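Every few months a paper comes around with a number in it that makes people lose their heads. This spring it's the Mandex result: a two-arm policy trained on 500 demonstrations that is said to handle "unseen household objects" almost as well as the ones it practiced on. I've read it twice, plus the appendix, and I want to explain why I'm not moved.

The idea is simple enough. You collect demonstrations by hand, you cut them into short pieces, and you train the policy to pick the next piece instead of the next motion. The authors call this segment-level imitation. Hnat Hrynyshyn, who argued for something close to it in a workshop talk last July, has been much more careful about what it buys you. His claim was that it saves training time. The Mandex claim is that it generalizes, and those are very different promises.

My first complaint is about the word "unseen." A new mug is unseen. So is a mug in a new spot, a mug under a different lamp, or a mug next to a thing the policy has never met. The paper puts all of these in one column and reports one success rate for the column. If most of the 30 test setups were easy moves of familiar things, the rate tells you very little about the hard ones, and we aren't given the split.

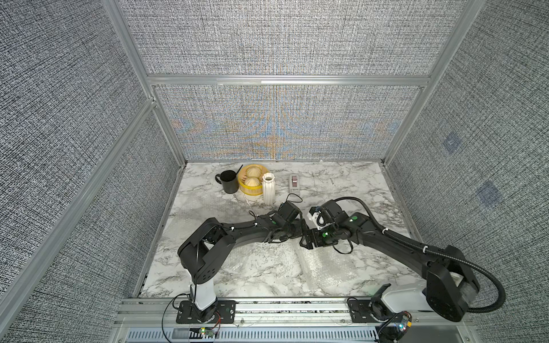
My second complaint is about the table. A bench with fixed arms, fixed walls and steady light is a fine place to do research, and I've got nothing against it. I spent 2 years at Pasturbridge working on one. But the arms are bolted down in the same place for training and for testing, so the policy gets the geometry of the room for free. Move a base over by the width of your hand and then show me the table of results. The Kallari group tried a version of this with an older method and had the decency to print how badly it went. I'd like to see that become normal.

Then there's the matter of soft things. The paper's headline chart is all rigid objects, the sort that stay the shape they were when you last looked. Deformable packaging gets half a page near the back, with 12 trials. Twelve! You could swing a result like that from "promising" to "hopeless" with one bad afternoon. And this is the part I'd care about most if I were paying for the robot, because a kitchen or a packing station is full of bags, wraps and film. A fingertip pressing on plastic wrap isn't the same thing as a grasp, and a single camera near the wrist has a hard time telling the two apart.

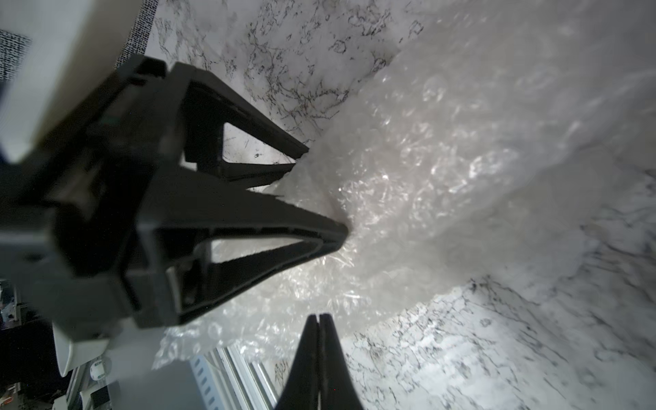 *Wrist camera view: one fingertip pushed into crumpled bubble wrap, the other finger just off its edge.*

Look at how little there is to go on from that close. The finger hides a good part of what it's touching, the plastic throws glare, and the folds have no corners worth tracking. The authors say the policy "learns robust contact cues" from views like these. Maybe it does. They don't test it, though – there's no run with the wrist view switched off and no run with the lighting changed, and either one would have taken a day.

I've heard the defense from Morais, where two of my old labmates now work: every paper has limits, and you can't run everything. Fair. I've cut corners before a deadline too. But the missing runs here are the ones that carry the claim. If the title said "Faster training for tabletop tasks" I'd be recommending it to students.

So I'm asking for three things before I cite it as anything more. Break up the "unseen" column by type of change. Move a base and test again. Run the soft objects enough times that the error bars don't cover most of the chart. The code is supposed to be out before summer, and I'll happily try the second one myself if the authors would sooner not.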